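Hultix Help Forum
Home Boards Setup Maintenance Unsolved Log in
Search posts Go

Two-arm bag cell, cables creeping at the elbows
Posted in August by benchkeeper_vav

I look after a two-arm cell at our Vavcombe site. It handles paper shopping bags on a cardboard-covered table. The external cable on each arm runs from the gripper end in a wide loop and down past the elbow, held with zip ties. After 200 cycles or so the loops are bigger than where I set them, and the left one has started to brush the table when the arm reaches low. I also get a force warning on the right gripper, maybe once in 100 grasps, always on bags and never on boxes.

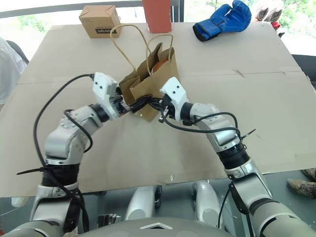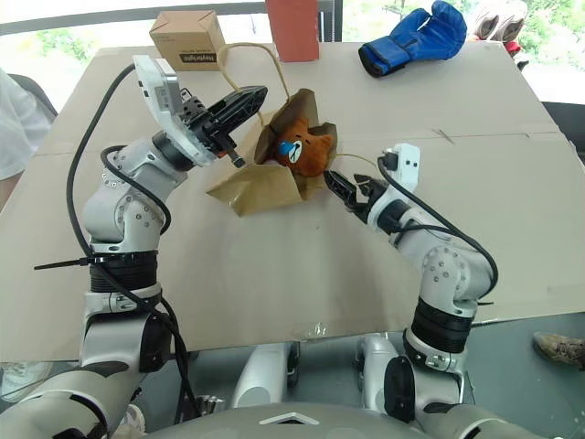 Firmware is current and I re-ran the joint zero last week. I have tried tightening the ties, but then the cable pulls when the elbow is fully bent. Do I shorten the loop, move the ties, or go to a sleeve? And is the force warning the same problem or a separate one?

Prestport_Tech

Move the ties first. Put the arm in its longest reach and mark the cable at each tie with tape. Then fold the elbow all the way and look at which mark has moved. The tie next to that mark is too close to the joint. Shift it toward the middle of the link and leave the other one alone. Ours went 11 mm and that was enough.

Put a strip of rubber under each tie. A bare tie on a smooth housing will slide however hard you pull it. Trim the tails flush while you are there – a long tail can catch the loop on the way back.

For the warning, unplug the right gripper, check the connector for a bent pin, then run it with the cable held clear by hand at low speed, e-stop within reach. If the warning goes away, it was cable drag. If not, re-zero the force reading with the fingers open and nothing in them.

mill_lane

We had this and just bought sleeves from Batista. No trouble since. Not cheap.

old_gantry

Sleeves are fine but they add stiffness, so redo the payload setting afterward. I check the ties every 500 cycles and replace any that have gone pale near the head. Also tape your cardboard down at the seams. If a sheet slides while both arms have hold of the bag, you can get a force warning that has nothing to do with the cable.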